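Rullden Boards > Workbench & Storage > White tabletop, worth saving?

druretmont_dan
Feb 22, 2009
I have a white tabletop I use for sorting small parts, and it's losing the fight. Gray specks, little brown spots, and now a wavy brown line running along it that is either a crack or a scuff depending on my mood. I paid 99 bucks for it. A new one at Polishchuk is 688, which I assume includes a butler. Clean it, patch it or give up? 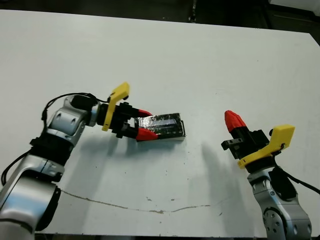 druretmont_dan
Bench Section Moderator

The shiny black block shows up fine on it, I'll give the table that. Crinkly wrapping and all. Small black things are most of what I sort, so I'd like to stay with white.

paltonance
Run a fingernail across the line. If it catches, it's a crack and cleaner won't do a thing. If it doesn't, baking soda paste, 20 minutes, wipe.

gluepot2
Please don't put paste on it. You'll dull the finish and then you'll own a clean dull spot. Dish soap first.

paltonance
I've done 2 tables that way and both are still white.

gluepot2
Were they white before?

druretmont_dan
Play nice. Another one, with the line in it.
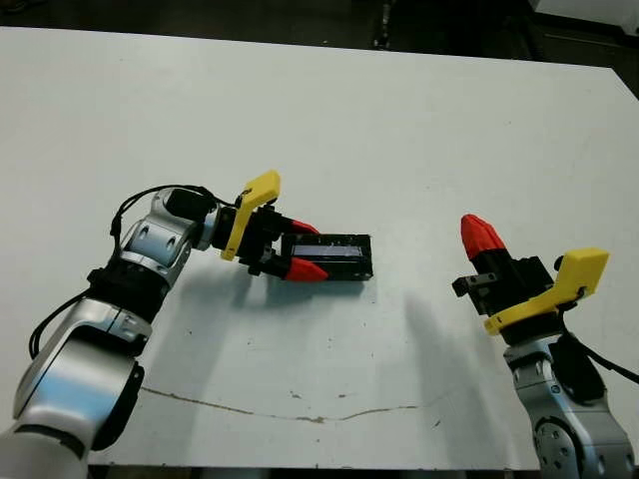 Small black box, brown line across the lower part of the table.

gluepot2
OK, that wanders like a crack to me. I'd leave it and buy a mat.

paltonance
Scuff. Fingernail, Dan.

druretmont_dan
Can't tell. I bite them. Trying the soap tonight.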